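Chapter 7
Choosing a Grasp: From Candidates to Commands

After reading this chapter you should be able to:
describe the stages between a depth image and a closed gripper;
explain why candidate grasps are scored before any motion is planned;
write a simple rejection rule for grasps that cannot be reached;
read a planner log and find the stage at which an attempt failed.

7.1 The problem

Chapter 6 ended with a segmented point cloud: a set of points believed to belong to one object. That is still a long way from picking the object up. The software has to decide where the fingers should go, whether the arm can put them there, and what path it should take.

In this book we treat these as three separate questions. Some systems answer them all at once with a learned policy, and Chapter 11 deals with those. Keeping them apart makes faults easier to find, and most of the exercises depend on being able to see the output of each stage.

The running example uses Lindgren, the small planning library introduced in Chapter 3, with the Tunside set of simulated rooms. For a typical object the sampler proposes 1,831 candidate grasps. A collision check of the gripper alone leaves 744. Inverse kinematics and a joint limit check bring the list down to 53, and the motion planner is given 30 milliseconds for each of these, in order of score.

7.2 Long, thin objects

Boxes and mugs are forgiving. A floor pump is harder. Its barrel gives the sampler a great many near-identical grasps, while the handle and hose rule out some of the approaches to them. If the pump is standing on a seat, the raised parts of the upholstery must be in the collision model as well.

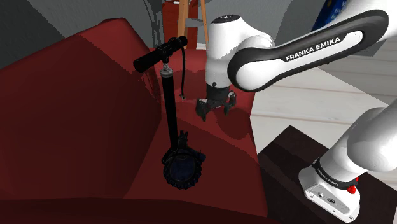 Figure 7.1 Open gripper beside an upright floor pump, in simulation.

With the fingers pointing down, as in Figure 7.1, a grasp across an upright barrel needs the wrist turned well over. The scoring function in Section 7.4 includes a term for this change of orientation.

A reader of the first edition, writing from Prallport, objected that scoring before planning is wasteful, as a high score means little if no path exists, and asked why the order could not be reversed. It can. Planning is the slower step in our example, so we score first, but with a fast planner and a costly scoring network the opposite order may be better. Exercise 7.3 asks you to time both.

7.3 Sampling candidates

The simplest sampler picks a point on the surface, finds its normal, and looks for a second point on the far side whose normal faces the opposite way. If the distance between the two is less than the gripper's opening, the pair is kept.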